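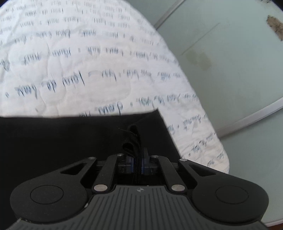
Folding black pants on the bed - how do you keep the lint off?

bensaid_attic
I do all my folding on the bed now that the dryer shelf is full of paint cans. Works great except for black stuff. My bedspread is white with writing all over it and every pair of black pants I put down seems to come up fuzzy. Do I need a mat or am I being fussy?

ustyna_l
Fussy, but I'm the same! Turn them inside out before you fold. Fuzz ends up on the inside and who cares.

nolludo
Disagree with Ustyna. Inside out means you have to handle them twice, and the pocket linings bunch up. I fold right side out, legs together, then in half and in half again until it's a nice thick block. Mine end up pretty much like these:

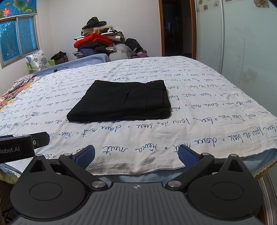 Cudbridge Laundry & Closet Club - Folding and Storage board

bensaid_attic
OK that is tidier than mine. Don't you get a crease right across the pocket, though?

nolludo
A little. I smooth the pocket flat with my palm before the last fold and it's fine by the time I've worn them for 2 minutes.

blathnaid_d
Hanging. Just hang them. I folded for years and my closet was a mess. I bought a pack of Ondard clip hangers in May and I'm never going back.

ustyna_l
Bláthnaid, some of us have 21 inches of rail and a whole family's coats on it :)

blathnaid_d
Fair! But a thick block like that eats up a drawer. Roll them at least.
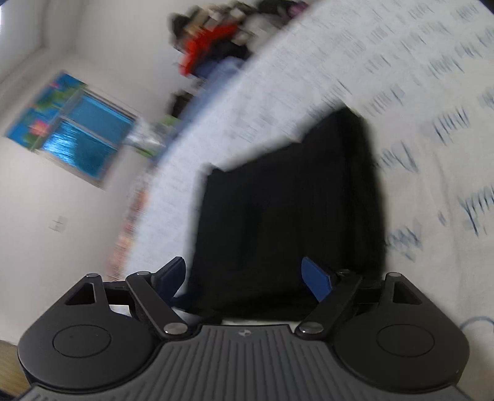 Rolling also saves you from that hard line down the front, and you can stand the rolls on end and see every pair at once. Black on black on black in a stack, you'll never find the one you want.

nolludo
Tried it, they unrolled every time I opened the drawer. Stacks for me.

bensaid_attic
Going with blocks for now, inside out for the really linty pair. Still want a mat - would an old pillowcase do?

ustyna_l
A dark one, yes. Wash it first.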